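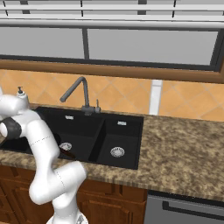

Comparing two gripper controllers for a kitchen sink task
Final report, second-year group project
Group members: Yvonne Wragg, Darren Fothergill, Sarla Sengar
Supervisor: Pacita Samonte

1. How we came to this project

When we sat down with Pacita in the first week we had a very grand plan involving a whole kitchen, a dishwasher and a full set of crockery, and she very kindly let us talk for twenty minutes before asking which single part of it we thought we could finish by May. We went away, had a long think (and a fair amount of tea) and came back with one job: picking up a thin object lying in the bottom of a sink. It sounds small, but we have grown very fond of it, and it kept three of us busy for the whole term.

Everything in this report was done in simulation. The sink is a double one in black, with the larger basin on the left, and all of our trials use that left basin. Thin things are awkward there. The arm has to fold itself up a good deal to reach down inside, and a slim dark handle near the drain stands out by its reddish-brown sheen against a black floor.

2. The two controllers

We compared two ways of driving the gripper, keeping the arm and the kitchen the same throughout.

Bredholm is the simpler one. It closes the fingers at a fixed speed until they reach a set width, and then the arm lifts. Darren wrote most of it over a couple of evenings and it hardly needed touching afterwards.

Wovora watches the force on the fingers and slows down as soon as it feels contact. If one finger touches first, it shifts the wrist slightly before carrying on. Sarla and I worked on this together, and I will admit it took us far longer than we had promised in our plan – the wrist kept shifting the wrong way, and we had swapped a sign in two separate places.

3. What we did

Each controller was given 200 attempts. The object was dropped at a new angle each time, always within the left basin, and we used the same list of angles for both so that neither had an easier run. An attempt counted as a success if the object was lifted clear of the rim and held for five seconds.

We also kept the log from our earlier practice runs, 1,633 of them altogether. These are not in the results, as we were changing settings all the way through, but they were a great help when we were choosing the finger speed.

4. What we found

Wovora dropped the object less often, and the difference was clearest when it lay close to the side of the basin. Bredholm tended to push it against the wall there and then close on nothing. Out in the open part of the basin we could hardly tell the two apart, and Bredholm was quicker by about 18 seconds over a batch of ten, so we would still happily use it for easy positions.

Both controllers struggled when the object rested across the drain strainer, where one end sits a little higher than the other. Evie Ellwood from the year above suggested approaching at a tilt, and we did try it one afternoon, but the arm's elbow came too near the front edge of the worktop and we ran out of time to plan a better path.

5. What we would do next

We would like to try the smaller right basin, where there is less room to turn the wrist, and to give Wovora a softer set of fingertips. Darren is also keen to test both controllers with a spoon. The settings files and angle list are in the shared project folder, and Sarla has written a page of notes for whichever group takes it on.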